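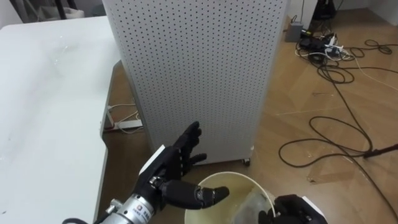
Lurnelメインネット:バリデータの最低ステーク引き上げ案について

スレッド作成:hashi_node
2021年7月21日(水)

Dilar財団の提案文が公開されたので立てます。要点は次の通り。

・最低自己ステークを860 LURから2,000 LURへ引き上げ
・アンボンディング期間は4日のまま据え置き
・移行期間は62エポック。期間内に満たさないノードは待機セットへ移動
・委任分は最低額の計算に含めない

起草者はEmiliano Tapia。フォーラム原文の第2節に根拠が書いてあるが、シミュレーションの入力値が添付されていない。小規模で運用している人の意見を聞きたい。

返信1:kurage
反対。自己ステーク860でぎりぎり回している。委任分を含めない理由が原文からは読み取れない。スラッシングは委任分にもかかるのだから、経済的な担保としては同じはず。

返信2:mt_relay
>>kurage
同じではない。委任者の資金が削られても運用者本人の損失はゼロにできる。別アドレスから自分に委任しているケースは別だが、チェーン上では区別できない。自己ステークだけを見る設計は妥当だと思う。

ただし倍率は高すぎる。段階的に上げる案がなぜ出なかったのか。

返信3:hashi_node
段階案は先週の開発者コールで出ている。Rosalie Gislerが、パラメータ変更のたびにセットの再計算が走り、軽量クライアント側のチェックポイント更新が必要になる点を理由に反対していた。議事録に残っている。

返信4:kurage
軽量クライアントの都合でバリデータを減らすのは順序が逆では。チェックポイント更新は自動化できる。Quiroga(v0.9系)では署名済みヘッダを取得して差し替える処理がすでに入っている。

返信5:nankai22
Quirogaの自動更新は既定で無効。有効にしても、セットの変化が3分の1を超えると手動確認に落ちる。今回の引き上げを一度に適用すると、その閾値に当たる可能性がある。むしろ段階的にやるべき根拠になる。

返信6:mt_relay
>>nankai22
閾値は議決権の重みで計算される。ノード数ではない。下位のノードが全部抜けても重みの変化は小さい。ソースのコメントは「validator count」と書いてあるが、実装は重みを見ている。コメントの方が古い。

返信7:nankai22
確認した。重みで合っている。返信5の後半は取り下げる。既定で無効という点はそのまま。

返信8:daikon_ops
運用面から。待機セットに落ちたノードの報酬はどう扱われるのか。原文では「未請求分は保持」とあるだけで、委任者への分配タイミングが書かれていない。Daststeadのダッシュボードだと待機ノードの未請求報酬は表示されないので、委任者からの問い合わせが増えるのは目に見えている。

返信9:hashi_node
>>daikon_ops
未請求分はモジュールアカウントに残り、委任者が自分でclaimを送れば引き出せる。待機中でもclaimは通る。テストネットで実行済み。Daststeadの表示は別問題なので、向こうのリポジトリにissueを立てた方が早い。

返信10:kurage
手続きはわかった。賛否は変わらない。自己ステークの比率が下がっているというデータが出ていない以上、何を解決する提案なのか判断できない。投票はNoで出す。

返信11:mt_relay
データの開示を求める点には同意する。自分は棄権の予定。入力値が出て、1,500前後でも同じ結果になるなら修正案を出してほしい。

返信12:daikon_ops
棄権は定足数に算入されるので注意。今の参加率だと、棄権が増えるほど可決側に有利に働く場合がある。止めたいならNoを入れないと意味がない。

返信13:mt_relay
>>daikon_ops
承知している。そもそも定足数割れで流れるのが一番悪いと考えている。再提出まで同じ議論を繰り返すことになる。

返信14:hashi_node
原文スレッドでTapia氏に入力値の公開を依頼した。返答があればここに転記する。移行期間の起算点(可決時か、アップグレード適用時か)も併せて質問済み。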